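Pundatden > Groups > Visits Group > Minutes

Agenda Minutes Members Sign in

Minutes of the Visits Group, March

Chair and minutes: Lilian Odera, the first by vote and the second by silence.

1. Previous minutes
Accepted, with "lunch" corrected to "launch" in item 4. Two members had been looking forward to item 4.

2. Report on the Wilau open day
We went in a party of 11. The coach left at the hour printed on the ticket, to the distress of those who had planned on the usual hour. Parking was fine. The sandwiches were described in last year's report and the description stands.

The morning was a talk on Clurska, the software Wilau uses to rehearse its robot arms on a computer before anything real gets bumped. The speaker had 137 slides and showed every one, including the one marked "spare." Members wishing to know how friction is calculated may borrow Lilian's notes, which stop at slide 20.

After coffee we moved to the demonstration room, where the simulated arm was up on the big screen. Its name is Onu. The tabletop is stocked from a library of ready-made objects, and we were told that variety is the point. The group felt the point had been made. One member asked whether the hat was to scale and was told that scale is a setting.

Wilau sent over two views of the Clurska setup, and they are entered here. 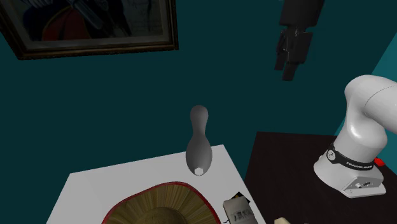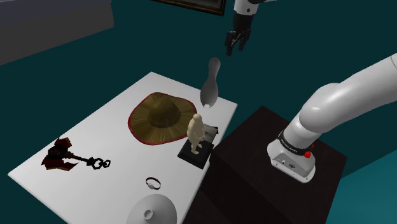

Questions ran over by half an hour. Asked how long it takes to teach an arm to pick up something new, the presenter said it depends. Asked what it depends on, he said that was a very good question and took the next one. He was more forthcoming on failures. A simulated arm can drop the same thing all night and there is no one to sweep up, and the group agreed this is more than can be said for the tea room.

The gift shop was shut.

3. Costs
Coach and entry came in under budget. The saving will go toward the next visit. A proposal to spend it on better sandwiches was heard, and heard again under any other business.

4. Next visit
Wilau has offered places for up to 20 at its autumn session, with a hands-on hour. Lilian to reply and to ask, tactfully, about the number of slides. Members who want a seat facing forward on the coach should say so before the list goes up and not in the parking lot.

5. Any other business
See item 3.

The missing umbrella is still missing.

Meeting closed at 3 p.m.

Contact the Visits Group | © Pundatden | Back to top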